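Category: Short Fiction / Working Lives
Last updated: 11 August 2018

The Reference Weight

The laboratory at Skiltembridge kept its reference weights in a cabinet on the north wall, away from the radiators. There were two complete sets. The older one had come from the Juntunen works and was stored in a velvet-lined box with a brass catch. The newer one was used every day and had no box worth mentioning.

Nélida Figueroa had run the mass room for six years. Her procedure on arrival was fixed. She read the thermometer, then the hygrometer, wrote both values in the log, and let the balance settle before touching anything. Customers sent in weights from pharmacies, grain stores and post offices, and she compared each one with the standard and issued a certificate. Most were within tolerance. Those that were not were usually light, from wear.

In December a weight came in from Filtberg. It was a two-kilogram brass cylinder with a knob, and it was heavy by 2216 milligrams. She ran the comparison again and got the same figure. She exchanged the positions of the two weights and got it a third time.

The accompanying letter was signed by Majdi Saliba, who kept a feed shop. He wrote that the weight had been his father's and that it had been on the counter since before he could see over it. He wanted a certificate so that he could go on using it.

Nélida inspected the underside. There was a cavity for adjustment, closed with a lead plug, and the plug was newer than the brass. The stamp in the lead was a plain cross. No inspector she knew of had used one.

She considered the direction of the error. A shopkeeper who wanted to cheat would make the weight light, so that less feed would balance it. A heavy weight gave the customer more than he had paid for. At one sack a day the difference was nothing. Across a working life, weighed out two kilograms at a time, it came to a fair amount of grain.

She telephoned the number on the letter.

"It's heavy," she said. "I can't certify it."

"How heavy?"

She told him. He did not answer at once.

"There was a bad winter," he said. "The Flanov mill closed. He would have been selling to people he knew."

"I can drill out the plug and adjust it. The charge is on the form."

"And if you don't?"

"Then I return it marked as rejected, and you can't trade with it."

He said he would think about it and hung up.
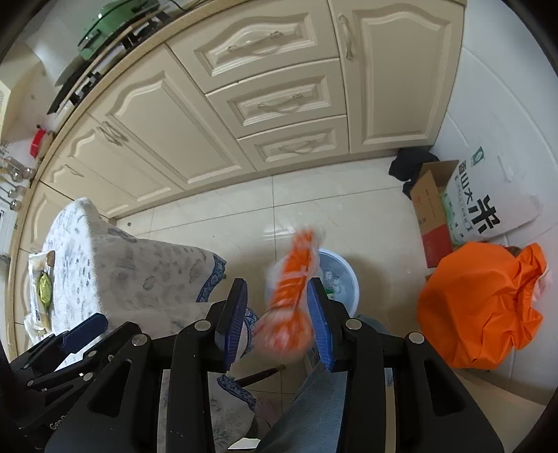 Her kitchen scale at home was a cheap spring model, and she had never checked it. That evening she put a bag of rice on it and read the dial from directly in front, to avoid parallax. The bag was short by less than the width of the pointer. She threw nothing out that night, though the round pale-blue bin already had crumpled clear plastic in it and a bit of something bright green. She cooked the rice and left the scale where it was.

Saliba's second letter reached the laboratory after the holiday. He asked for the weight to be returned as found, and he enclosed payment for the comparison and the postage. Nélida filled in the rejection slip. Under "Reason" she wrote the error, with its sign, and the uncertainty. The form had a line for remarks, which she normally left blank. She wrote: "Plug intact. Not adjusted."

She wrapped the weight in clean tissue, packed it in its crate and read the thermometer again before she closed the log.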